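Is there a monster in the lake?

Many lakes in the world have a story about a monster. In the story it is nearly always the same animal: it has a long neck, a small head and two or three humps, and it comes up when it is foggy and goes down again before a good photo can be made. The lake near Vovcombe has such a monster too. People there call it Plesus, and in the souvenir shop you can buy it on a mug.

Is Plesus real? Let us think about it like scientists do. A scientist does not laugh about a story, but also does not believe it at once. First she asks: what did the people see, and what else could look like that?

A stick, a wave or a swimming deer

Water is a difficult place for looking. On land there are trees and houses, and you can compare the size of things with them. On a lake there is only water. A duck that is near and a big boat that is far away can seem the same size to your eye.

Here are some things which people often take for a monster.

Old wood. A tree trunk can lie on the bottom of a lake for years. When it rots, gas is made inside it, and sometimes the gas lifts it up. The trunk comes to the surface, floats for a while and sinks again. From far away it looks as if it were alive.

Waves from boats. A boat makes waves behind it, and they travel a long way. If the lake is calm, they can arrive at the shore when the boat is already gone. Three or four dark waves in a row look very much like humps.

Animals. Deer can swim well, with only the head and the neck out of the water. Otters like to swim one behind the other. Big birds with long necks, such as cormorants, sit low in the water and then dive suddenly.

Hot and cold air. When the air just over the water is colder than the air above it, light bends on its way to your eye. Then a small stone or a bird can look stretched, like a tall neck. This is called a mirage. You may know mirages from the desert, but they happen over cold lakes too.

Why our brain likes monsters

Your brain does not wait until it has all the information. It guesses. It sees two dots and a line and says "a face!", even when it is only a plug socket. This guessing is very useful, as it helps you to find your friend in a crowd. But sometimes the guess is wrong.

The brain guesses also with the help of what you have heard before. If you walk by a lake and know no story about it, you see a floating branch. If your uncle has told you about Plesus in the car, you may see a neck. You are not lying when you say so. You really had that feeling.

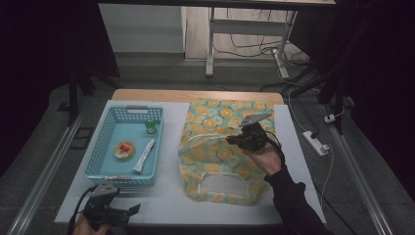
How much food does a monster need?

Now we can ask a different sort of question. Imagine that Plesus is real. What would it eat?

A big animal needs a lot of food. And one monster would not be enough! The story of Plesus is over 112 years old, and most animals do not live so long. So there must be a mother, a father and young ones, and then again young ones. A whole family of big hunters would need a great amount of fish, every day of the year.

The lake at Vovcombe is 60 metres deep in its deepest place. That sounds like much, but the water there is cold and dark, and not many fish live in it. It would be a hungry family.

There is another thing. Animals with lungs must come up to breathe, so people would see them all the time, also on sunny days in July when the beach is full. And when animals die, their bones stay behind. No bones of a monster have been found in the lake.

Can we be completely sure?

It is very hard to prove that something is not there. You can look in every corner of a lake and someone can still say: "It was hiding behind you." For this reason scientists say that the person who tells the surprising thing should bring the proof. Until then they choose the explanation which needs the fewest new things. We know that there are logs, waves and otters.

Try it yourself

Go to a pond with an adult and put a short stick in the water near the edge. Look at it from close by, then from far away. Ask someone who does not know about the stick how long it is. Write down the answer, and measure the stick afterwards.

Words to remember

Mirage: a false picture that you see when light bends in warm and cold air.

Surface: the top of the water.

Proof: something that shows that a thing is true, for example a bone or a clear photo.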